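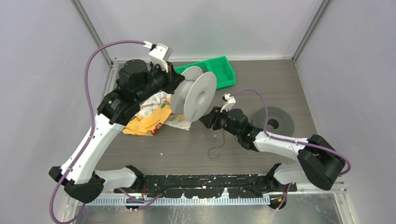
A gray spool with a round hole in the middle.

Why does thread live on a spool?

Take a long piece of yarn and put it in your pocket. Walk to school and back. Now take it out. What do you have? A knot, and maybe a very big one!

A long string likes to make loops. When you shake it, one end slips through a loop, and a knot is born. The longer the string, the easier this happens. A spool stops it, because every turn of the thread lies tight beside the next turn and the ends have no place to travel.

Look at the two wide circles on the sides of a spool. They are called flanges. They are like walls, and they keep the thread from falling off. The part between them is the hub. Through the hole you can put a stick, and then the spool can turn and give you as much thread as you need.

In the town of Wineck there was once a thread mill. My neighbor Felicja Grabowska worked there when she was young. One spool from the mill held 300 meters of cotton. This is longer than 3 soccer fields are wide, if you lay them side by side!

Try it at home

You need an empty paper tube, two circles of cardboard, glue and yarn. Glue one circle to each end of the tube. Wait until the glue is dry. Tape the yarn to the tube and wind slowly, from left to right and then back again.

Written by Vira Pasichnyk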